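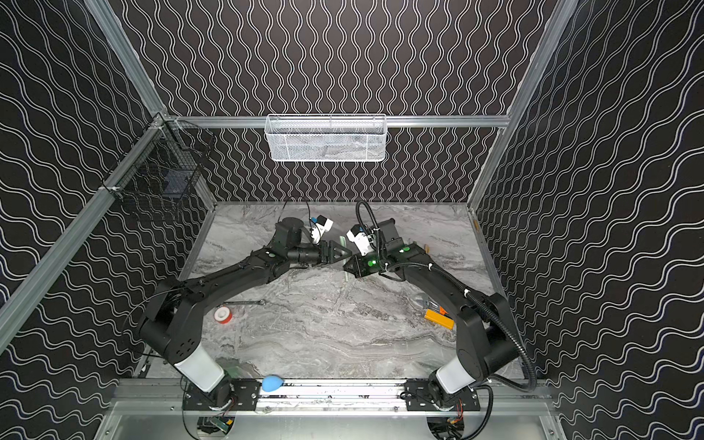 Page last changed: 12th September

I met Jinfeng Dai over a pot of tea that she kept topping up before I'd finished (I wasn't complaining!). She started swimming in cold lakes in May, when most of us were still in jumpers, and she has kept at it ever since.

"I hated the first one," she told me. "I was in for 80 seconds and I shouted the whole time." Her longest swim so far is 1,225 metres, across the bay at Burnus and back, with a friend in a kayak beside her handing over jelly babies. 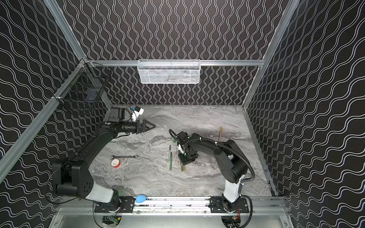 I asked what she thinks about out there, because I'd be thinking about pike. "Lines, mostly," she said. "On a breezy day you get ripples running straight at you, and the ones off to the side go slanting away." Rows of thin white waves on black, upright at the back and diagonal on both sides, are pretty much how I'd pictured it after that. She counts strokes too – up to 12, then back to one.

Next year she wants to try Bawa, where the water is deeper and the café does better cake. "Come along," she said. I've bought a swimming hat, so I suppose I'm going.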